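Gilbert Hall Craft and Mending Circle
Minutes of the August meeting

Started at 7 in the evening in the back room. Kevser Keskin in the chair, Bastien Brunet taking notes (so blame me for the spelling!).

1. Minutes of the last meeting
Read and accepted with one fix: the fabric bins went to Walden Street, and I had written Womine. Sorry, Walden Street.

2. Open shelf days
What a month! The open shelf days brought in people we had never met before, and several have already asked to join. Kevser thanked everyone who stayed to sweep up. The button sorting table was a huge hit with the younger kids, and we agreed to put it out again next time, closer to the door so that strollers can get by.

Question from the floor about whether the shelf could open earlier. Most people liked the idea but the hall has another booking until noon. Kevser will ask at the front desk if we can have the small room before then.

3. Money
We have $412 in the account after paying for the hall. Paper is the big cost this month. Gonus offered us a box of 2,000 plain square sheets at a good price, and everyone who tried the samples loved how well they take marker without bleeding through to the table. Agreed to buy one box. Bastien to order.

Scissors: the left-handed pair is still missing. If it is in your bag, please bring it home.

4. Banner for the fall fair
Long and very happy discussion. The banner will be made of patches, each one a square sheet filled in with a single color, taped together on the back and hung across the front of our stall. Kevser brought her sketch and people were passing it around well into the next item. Red and black will be the main colors, with a few yellow patches if the yellow markers hold out.

We talked about how to fill the squares. Some of us like neat, even coloring, but the fast, scribbly ones have so much more life in them, and from across the room they look great. Agreed that scribbles are welcome and that streaks can run any way you like. Please leave the corners fairly light so the tape has something to hold on to.

Size of the finished banner: 12 squares across. Height to be settled once we know how the stall is built.

5. Tape
This took longer than anyone expected and was the most fun part of the evening. Which tape goes where?

Clear tape for the joins on the back. The wide roll covers a seam in one pass and keeps the squares flat. Black tape for the outside edge, where it makes a lovely dark border. The narrow roll is easier to keep straight than a wide one. The red-and-yellow tape is for the front only, as trim, and we all want to see it used generously!

Please put rolls back on the table lying flat, with the end folded under. Scraping at a clear roll to find the end is nobody's idea of a good night.
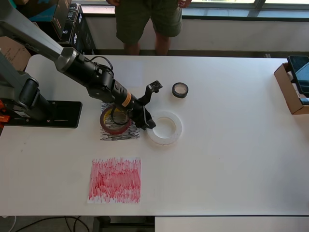

6. Storage
The cardboard boxes on the floor by the wall need to be gone through before the fair. Flatten the ones we don't need and keep any with good strong flaps. Kevser has offered her garage for finished patches, stacked between clean sheets so the marker doesn't rub off. Marker pens go back in the tin with caps on, tips down.

7. Anything else
Bastien would love to run a short session on paper lanterns in the winter. Lots of hands went up, so that's going on the list. Someone asked for more hot chocolate at meetings, and this passed without a vote.

To do
Kevser: ask about the small room, bring the sketch back, make space in the garage.
Bastien: order the paper from Gonus, buy two more black markers.
Everyone: fill at least one square at home and bring it along.

Closed at 9:15. Next meeting in the back room, same time.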